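The Red Shorts

Two in the afternoon and Pamera still hadn't folded a thing.

Manee Kaewkla had the tablet on her knee and a cold coffee by her foot. Third try. The shorts were on the sofa, where they'd been since lunch. The jersey too. Red on gray, easy, you'd think. A kid could do it. A kid wouldn't, but a kid could.

"Is it thinking?" said Kamol from the kitchen.

"It's finding the waistband."

"It found the waistband an hour ago."

"It found a waistband. Then it lost it."

He came and stood behind her, dish towel over his shoulder. He'd been against the whole thing. The loan was 3000 for the summer, plus a deposit, plus the woman from Kurari who called twice to ask were they happy. Were they happy. He could fold shorts in four seconds. He'd shown her. He'd shown the robot too, slowly, like you'd show somebody's grandmother how to work a phone.

"The towels were good," Manee said.

"Towels are squares."

True. The towels had been great, that was the first week, she sent a video to everybody. Soo-ah Noh wrote back all capitals. Rahel Kofler wrote back, now do a fitted sheet. They did not do a fitted sheet.

The arms moved. Down, slow, the way they always went down, like going into cold water.

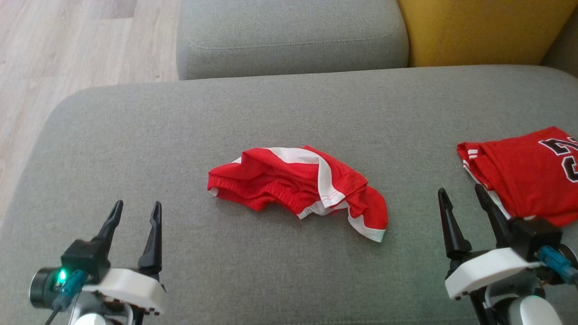

Seraina Pfister

Manee leaned in. Slippery stuff, that mesh. It slid over itself whenever you looked at it. White piping going every direction, so where was the leg, where was the side, which bit was inside out? She wasn't sure herself. She'd have picked it up and given it a shake and known. That was the part she couldn't explain to the woman from Kurari. The shake. You don't look for the waistband, you just shake and there it is.

"Tell it to do the shirt first," Kamol said.

"The shirt's flat already."

"So it gets a win."

She laughed. Then she thought, well, why not. She typed it in. Jersey first. The arms stopped, both at once, and hung there.

"You confused it."

"You confused it, it was your idea."

Upstairs a door, feet, the boy coming down two stairs at a time with one sock on. Game at three. Jusmont, away, half an hour in the car if the bridge was open.

"Where's my stuff?"

Neither of them said anything. He looked at the sofa. He looked at the arms, at his mother, at the tablet.

"Is it doing my uniform?"

"It's folding it," said Manee.

"I'm gonna wear it, though. Like now."

"It's practice," Kamol said. "For the robot."

The boy thought about this. He was ten, he thought about most things for less time then that. "Can I get it or will it grab me?"

"Wait. Let me pause it." She couldn't find the pause. It was under the other menu, they'd moved it in the update. "Wait, wait. Ok. Go."

He reached in between the arms and took the shorts by the waist and shook them. Snap. Once. Held them up against himself, right way round, and went off down the hall dragging the jersey by a sleeve hole.

Kamol didn't say anything. He was good about that, mostly. He went back to the pans.

Manee sat there. On the tablet a message had come up, small gray letters. Item not found. Continue?

She had the car keys to look for, and the water bottle, and the form for the coach that was due the 28th June and was probably in the Kälin bag with the wet swimsuits. She got up. Sat down again. Went to the basket and took out a towel, a blue one, already folded, and shook it loose and dropped it on the sofa in a heap.

Yes, she pressed. Continue.

"Mom! Shoes!"

"Coming," she said, and stayed a second longer, to see the arms go down.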